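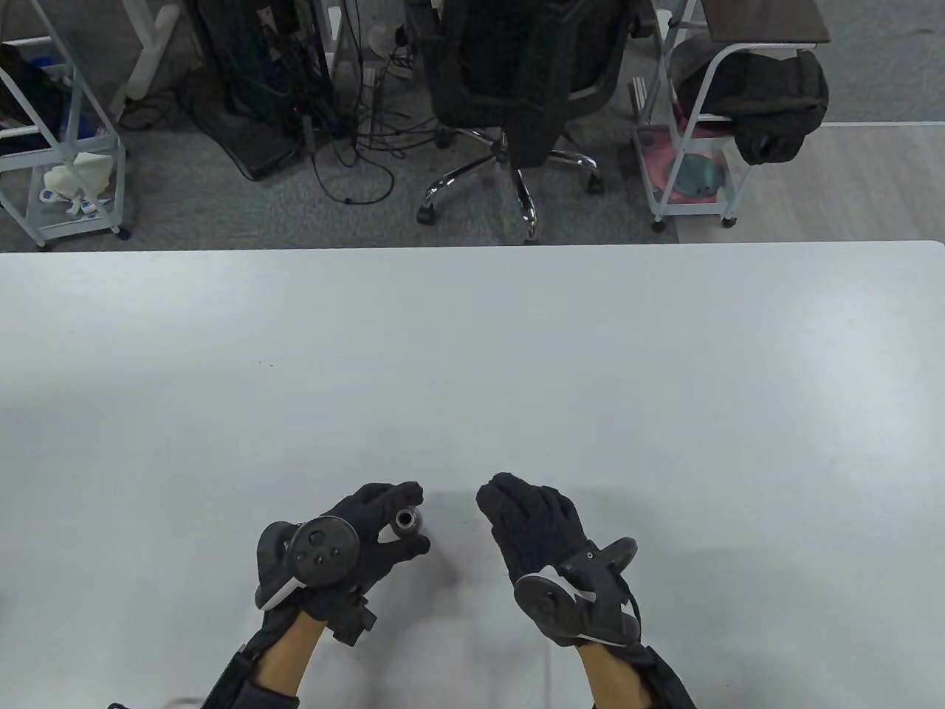

What is a petition?

A petition is a written request to the people in charge, signed by everyone who agrees with it. It can ask a mayor to fix a road, or a government to change a law.

Why do people bother?

One person writing one letter is easy to ignore. A pile of names is harder to ignore, though plenty of leaders manage it. People also start petitions to get on the news, and sometimes that is the main thing they want. A politician who hands over a big box of names gets a photo taken with the box.

So when you hear that "thousands of people" have signed something, slow down a bit. Who asked them? What did the paper say? Has anyone checked?

Let's look at the town of Clamon

Clamon had a footbridge called the Mostik, and the town council wanted to close it and sell the land beside it. Segundo Agudelo, who leads the smaller party on the council, said this was a terrible idea. He went on local radio and said that 3500 people had signed his petition to save the bridge. "The whole town is with us," he said.

Was it? Clamon's rules say that a clerk has to check every petition before the council talks about it. The clerk, Ita Dunne, went through the sheets and accepted 2429 names. The rest were crossed out.

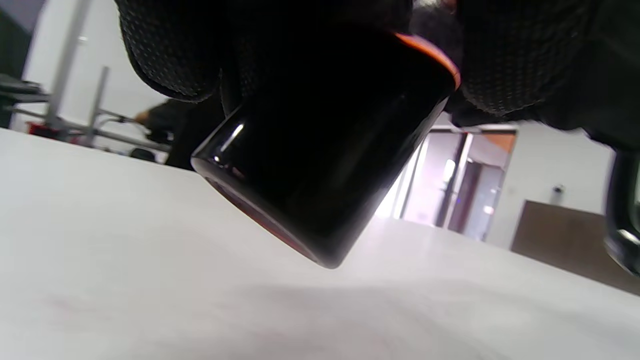

Two gloved hands tip a dark glass jar above a white tabletop.

Why would a name get crossed out?

Sometimes the person lives in another town. Sometimes the same person signed twice, which may be cheating or may just be forgetting. Some handwriting can't be read at all. And there is always somebody who signs as a cartoon character.

Crossed-out names don't prove that Mr. Agudelo was lying. He may have added up the lines on his sheets and believed the total. But he said the big number on the radio, and when the smaller number came out he didn't go back on the radio to say so. Watch for that. The first number is usually the loud one.

Is 2429 still a lot?

It depends on how many people live there and on what they were asked. The top of Mr. Agudelo's sheet said: "Do you want to keep our beautiful bridge safe for our children?" Try saying no to that! It didn't mention that the bridge needed repairs, or who would pay for them.

The mayor, Beatriz Henriques, was no better. Her side handed out a leaflet asking, "Should Clamon waste money on an old bridge that hardly anyone uses?" Same bridge. Neither question was fair, and both sides said they were only listening to the people.

A fairer question might be: "Should the council repair the Mostik bridge, close it, or do something else?" It's a bit boring. Fair questions often are.

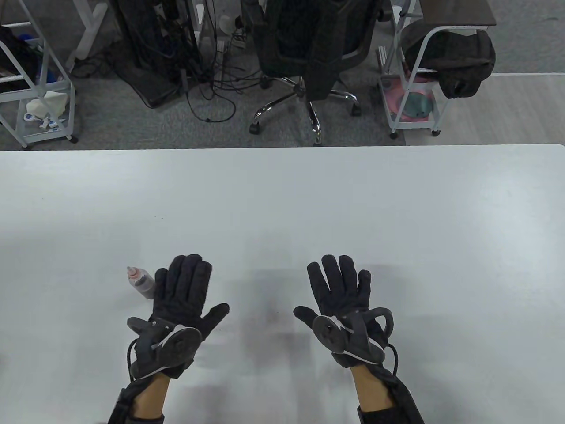

Hands in black gloves, palms down, on a large white table.

Does a petition have to be obeyed?

Almost never. In most places a petition can make leaders talk about something, and then they can vote any way they like. In Clamon the council talked about the bridge for 31 minutes one evening in October and put off the decision. Mr. Agudelo called this a victory. Mayor Henriques called it a victory too.

Some places have a stronger tool called a referendum, where every adult can vote on one question. A referendum has secret voting, so your neighbor can't see what you chose. A petition doesn't. If your boss or your best friend is holding the pen, you might sign just to be polite.

What about online petitions?

They are quick to sign, and that is both the good part and the bad part. A click takes less thought than a conversation. Many online petitions can be signed from anywhere in the world, so a page about a bridge in Clamon could fill up with people who have never heard of Clamon. Some sites don't check whether a name belongs to a real person.

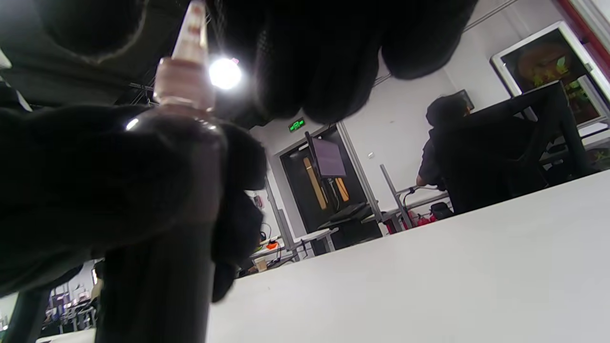

A dark brown plastic squeeze bottle with a pointed nozzle, held in a black glove.

Can kids start one?

Often, yes. Sum-yee Tang was in fifth grade when she collected 155 names asking the Nogueira library to stay open later. She wrote each person's street next to their name so it could be checked, and she told people that longer hours might cost the town more. The library now stays open until 7 p.m. in the winter. The town says it was already planning to do that. Maybe it was. Towns do say that.

Before you sign anything

Read the whole page, including the small print at the bottom.
Ask who will get the sheets when they are finished.
Ask what happens to your address or email. Some groups collect them to ask for money later.
Find out what the other side says, in their own words.
Remember that "I'll think about it" is a perfectly good answer.

Words to know

Council: a group of people elected to make decisions for a town.
Clerk: a worker who keeps the town's records and checks its paperwork.
Referendum: a vote by all the voters on a single question.
Signature: your name, written by you.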